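Print this page | E-mail this page

Project report: teaching two arms to pack a box
By Yaa Asante
2021-06-20

We use cookies to remember your settings. By staying on this site you agree to this. OK | More

So this is the write-up for my half of the Zulla project (Brigitta Imhof did the training side and has her own report, go read it, it's better organised than mine). My job was the examples. Zulla learns by copying, so somebody has to drive the arms through the task over and over while everything gets recorded, and this term that somebody was me!

The task sounds dead easy: pick up the stationery, put it in the cardboard box. I'd set myself a target of 60 good runs in November and figured I'd knock it over in an afternoon. Ha. Driving two arms at once is like patting your head and rubbing your tummy, and my early runs were so jerky that Brigitta asked me to bin the lot and start again. 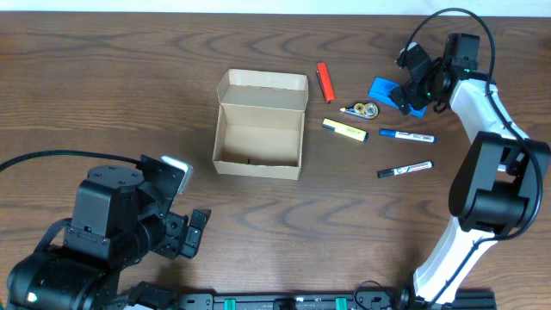
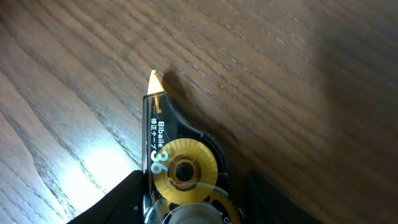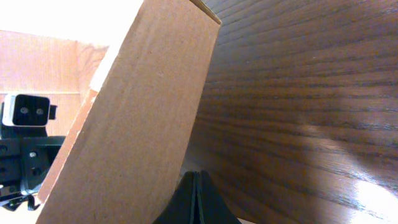 Table view first, then two from the wrist cameras.

What I got wrong at the start was being too tidy. I'd line everything up the same way before each run because it felt scientific, and all that teaches the model is one layout. Once I started chucking things down any old how, the examples got a lot more useful (and a lot more annoying to record). The pens weren't much trouble. The correction tape was my nemesis, partly because of its shape, with that wavy shoulder on one side and the housing narrowing to a slanted point. I ended up practising the grip with the applicator end pointing away from the fingers, and I wrote that into the instructions for whoever drives next. Brigitta reckons I should have recorded more of the fumbles where I recovered, and she's probably right.

Labelling took longer than driving. We used Clellow for it, our own little script, which crashed on me 2 times and ate a whole evening's labels. Back up your files, people. Any run where I'd paused to think for ages got trimmed, and any run where I'd bumped the box went in a separate folder called "maybe". I still haven't decided about maybe.

If I did it over, I'd practise for a full week before recording anything, and I'd vary where the box sits as well as the small stuff. I'd also ask a second person to drive, so the model doesn't just pick up my bad habits. Brigitta wants to try soft things next, like cloth pencil cases, and I've said yes provided she does the driving.

Get our newsletter! Enter your e-mail address to subscribe.

Print this page | E-mail this page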